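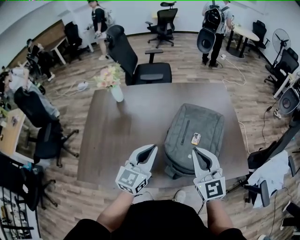
Rasa Laur trouve que 147 euros pour un sac à dos de bureau, c'est le prix d'un bagage cabine correct, et qu'à ce tarif on devrait au moins pouvoir changer une boucle soi-même. Son message est arrivé en février, il est resté en tête de nos retours clients, et nous lui donnons raison sur la boucle. Sur le prix, un peu moins.

## Sac à dos Pliser 30 litres, gris

**Prix : 147 €**
**Contenance annoncée : 30 l**
**Garantie : 2 ans, pièces et coutures**
**Coloris : gris, noir**

La fiche du fabricant parle d'un sac « pensé pour la mobilité urbaine ». Nous vendons des sacs depuis assez longtemps pour ne plus savoir ce que cela veut dire. Le Pliser est un sac à dos en toile, avec un compartiment principal, une poche avant zippée et un logement pour ordinateur. Il se porte bien chargé, moins bien à moitié vide : le dos garde sa forme, le reste s'affaisse.

### Ce que vaut le volume

Trente litres, selon Pliser, se mesurent toutes poches comprises, soufflet ouvert. En magasin, avec un ordinateur, un chargeur, une gourde et un pull, on ferme sans forcer. Ajoutez une paire de chaussures et la poche avant devient inutilisable. Pour une nuit d'hôtel, ça passe. Pour un week-end de trois jours, prenez le Lokitz, plus laid mais plus profond.

### Étanchéité

La mention « déperlant » figure sur l'étiquette. Déperlant n'a jamais voulu dire étanche. Une averse entre le métro et le bureau ne pose pas de problème, une demi-heure de vélo sous la pluie est une autre affaire, et les fermetures sont le premier endroit par où l'eau entre. La housse de pluie est vendue à part. Nous l'avons signalé à la marque, qui nous a répondu que tous les clients n'en voulaient pas.

### Dos et bretelles

- Bretelles réglables, mousse ferme
- Sangle de poitrine amovible
- Pas de ceinture ventrale
- Passant pour poignée de valise

La mousse se tasse avec les mois, comme partout. Quant au « dos ventilé », il s'agit de deux bandes de filet. En été vous aurez chaud.

### Ordinateur

Le logement accepte les modèles jusqu'à 43 cm de diagonale d'après la notice. Mesurez le vôtre avant de commander, coins compris, car les portables de jeu un peu épais coincent au niveau du zip. Le fond est rembourré - légèrement - et nous déconseillons de poser le sac d'un coup sec.

### Pièces et réparation

Depuis le message cité plus haut, nous gardons en stock les boucles de sangle et les tirettes. Elles viennent de chez Limsakul et se montent sans couture. Pour une bretelle arrachée ou un zip complet, le sac repart à l'atelier ; comptez une trentaine de jours, parfois plus avant les vacances.

### Face aux autres

Le Pemell coûte moins cher et son tissu nous paraît équivalent. Il n'a pas de passant pour valise et sa garantie ne couvre pas les coutures. Si vous ne voyagez jamais avec une valise, l'écart de prix est difficile à défendre.

### Entretien

Éponge humide, savon doux, séchage à plat. Pas de machine. L'odeur de neuf est assez forte à l'ouverture du colis et disparaît après quelques jours à l'air.

**Livraison et retours :** les frais de retour sont à votre charge, sauf défaut constaté. Un sac rendu avec des miettes au fond n'est pas considéré comme neuf.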